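March, late evening

Howard called again to sell me on the sleep course. Four weeks, 1,000 satisfied people, according to the Wavley website, and I'd like to meet one of them.

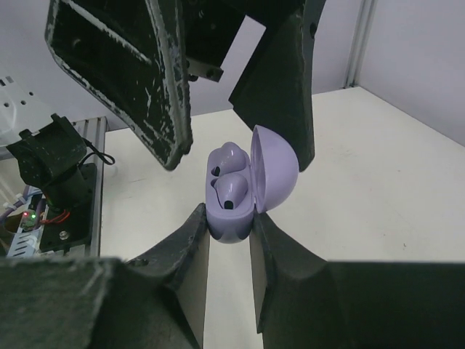
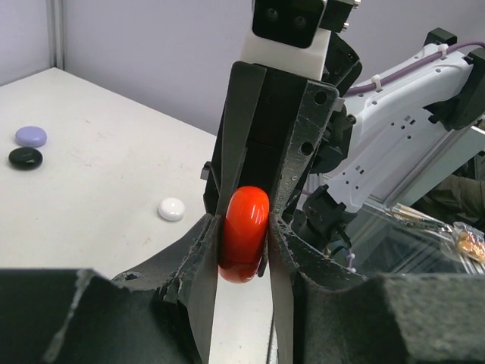

I don't believe a voice murmuring about lakes can fix 14 years of waking up at 4. Howard swears by it. He also swore by the magnesium. The recordings are supposed to go straight into your ears all night, and I can't picture sleeping on a pair of earbuds like those lavender ones, stems and all. I told him I'd try one week. Probably won't.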